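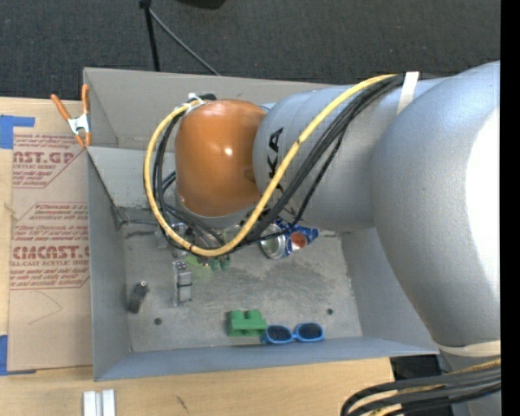

# Endless aisle

**Endless aisle** is a retail practice in which a store sells goods it does not keep on its own shelves. The customer orders from a kiosk, a tablet held by a clerk, or a phone, and the item is sent from a warehouse, another branch or the supplier. The name suggests unlimited choice. In practice the choice is limited to whatever the supplier's stock file says is available, and those files are often wrong.

The term has no agreed definition. Some trade writers use it only for orders placed inside a store. Others stretch it to cover any online listing for goods the seller does not own, which makes it hard to tell apart from drop shipping. Sales figures published under the two definitions are frequently compared as though they measured the same thing.

## Background

Ordering goods that were not in the building is much older than the name. Catalog counters, special-order desks and furniture showrooms all worked this way. What changed was the speed of the lookup and the fact that the customer could do it alone. Vendors of kiosk software tend to present the idea as new, and their histories usually begin with their own first product.

## Claimed benefits

Supporters say the practice saves sales that would be lost when a size or color is out of stock. The claim is plausible but poorly measured. A "saved sale" is normally counted whenever an order is placed at a kiosk, with no check on whether the shopper would have bought a similar item from the shelf or ordered from the same company's website that evening. Returns are often left out of the count as well.

A second claim is that stores can be made smaller. Rent does fall with floor area, but part of the saving moves to shipping, packing and customer service, and these costs may be charged to a different department.

## The Dahlgren trial

The case most often repeated in sales material is that of Dahlgren, a housewares chain that put kiosks into its Skurkerholm and Lutdale stores. The system was supplied by Anari. A summary written by Anari's product manager, Holger Solheim, reported 3,558 kiosk orders over the trial and described the result as "proof that the shelf is optional."

Linnea Engström and Tuva Strömberg later went through the same order records. They found that 786 of the orders had been canceled or returned, a number missing from the summary. They also noted that clerks in Lutdale had been told to enter ordinary phone orders through the kiosk, so that an unknown share of the total had nothing to do with shoppers standing in the store. Solheim replied that the phone orders were few. He did not give a number.

The size of the catalog is also disputed. The kiosks were advertised as offering the full range, yet the home screen showed 200 products, and most orders were for items on it. Murray Gill, who managed the Skurkerholm store, said that customers rarely used the search box and that clerks did most of the typing.

## Criticism

Alasdair Swanson has argued that the practice mainly shifts risk. The retailer avoids buying stock, the supplier holds it, and the customer waits. He also points out that a shopper who has traveled to a store has already shown a wish to take something home, and that offering delivery at that point answers a different need. Defenders say that this does not apply to bulky goods, which few people carry home anyway. The objection is fair as far as furniture goes, though it says little about saucepans.

Commission is a more ordinary problem. Where clerks are paid only for goods sold from the floor, they have little reason to mention the kiosk.

## See also

- Drop shipping
- Inventory accuracy
- Mail order
- Showrooming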